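Raltden hand grippers: build gallery

Updated May 8, 2026

Hi and welcome to the messy end of the Wuisan workshop! I've been promising a gallery for ages, so here are the pictures of my Raltden grippers with a bit of chatter under each. If you've wandered in without reading the build log: Raltden is a pair of grippers you hold, one per hand, and you do a job with them the way you want a robot arm to do it later. The arm side of things is a separate project (Bedov, which has its own page and its own pile of unfinished parts), so this page is only about the hand tools and the table I use them at.

I started the pair in September, thinking it'd be a quick winter thing. Ha. I'm on the third version of the fingers, the second version of the handles, and I've spent over 70 hours on it by my own scribbled tally, a good part of that just on cables. No regrets though, I love picking these things up.

Fingers first

The fingers are the bit everyone wants to hold when they visit, so they get to go first. My version one fingers were long and thin and looked very elegant on the screen, and then they bent like licorice the moment I squeezed anything with a bit of weight to it. Version two went too far the other way, fat as a thumb, and I couldn't get them around a marker lying flat. These are version three: plain black blocks with an angled flat tip and two screw holes each, so a finger can come off and a new one go on without taking the whole tool apart. (I do that a lot. I've got a jam jar of rejects.)

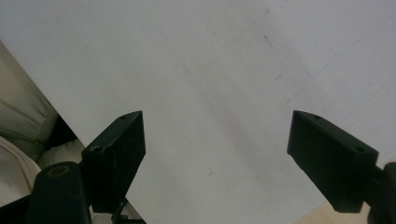
Version three fingers, open wide over the white paper.

I like how blunt they look! The tips could still use something grippier. I've tried bicycle tube, shelf liner and a rubber glove cut into strips, and the shelf liner was the best of the lot until the glue let go. If you've got a favorite trick for sticking soft stuff to printed plastic, please write in, I'm all ears.

One small thing for anyone copying the files from the Narkumora parts page: the file marked "finger 14" is the one you want. Everything before it has the lower hole a hair too tight, and you'll end up drilling it out and swearing like I did. I keep meaning to take the old ones down, but people link to them, so they stay.

Both hands at the table

I built the right one first and used it alone for weeks, and got pretty smug about it, and then I made the left one and felt like a total beginner again. Two hands is a whole different game. My left hand wants to float about doing nothing while the right one does all the work, and then both of them want the same object at once and the fingers clack together. It's a bit like learning to drum, I suppose, except the drum kit is a bottle and a box.
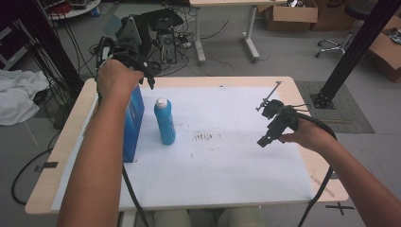 Left and right, with the blue bottle and the blue box waiting on the paper.

The cables are my least favorite part of the build. They go over the edge of the table and down to the floor, and I catch them with my knees more than I'd like to admit. I bought a bag of 163 clips in mixed sizes (sold by weight, and yes, I counted them, it was raining) and I still never seem to have the size I need. The next plan is a light spring arm overhead so the cables hang from above. I've sketched it twice and built it zero times.

White paper on the table is cheap and I can't recommend it enough. A small dark screw dropped on bare wood is gone forever in my shop, and on white paper I can find it in two seconds flat. I change the sheet when I get sick of looking at the stains, and that takes longer than it should, going by the state of this one.

As for the tape, I've used black gaffer tape from the same roll for as long as I've had the shop, and it goes on everything. Floor, table, cables, once the sole of my shoe. It peels off clean if you don't leave it a whole summer.

Jobs I practice on

People ask what I do with the things once they're in my hands, and the answer is very dull household stuff, over and over. Bottles are friendly because they're round and the fingers find the middle by themselves. Boxes are harder than they look, what with the flaps and the thin walls, and a light one will scoot away from you if you come in too low. 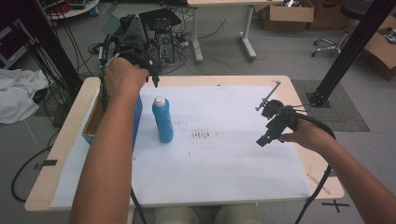

What's next

- Softer fingertips, as above. Shelf liner again, with a different glue.
- The overhead cable arm. For real this time.
- A lighter trigger on the left one. My left hand gets tired well before my right, and I think a softer spring would sort it out.
- A proper parts list. I've had several nice emails asking for one, and I'm sorry it's taking so long. Right now it's on the back of an envelope pinned over the bench, and half the entries just say "the short ones."
- A write-up of the handles. I sanded the first pair for a whole evening to get rid of a ridge that dug into my palm, then moved the ridge in the model, which took a minute or so. I'd like to save somebody else that evening.

If you're building a pair of your own, send me pictures and I'll add a page for them here. Even half-built ones, even ugly ones! The Wuisan shop mailbox gets checked most evenings, and the build log has the wiring notes and the older photos of versions one and two.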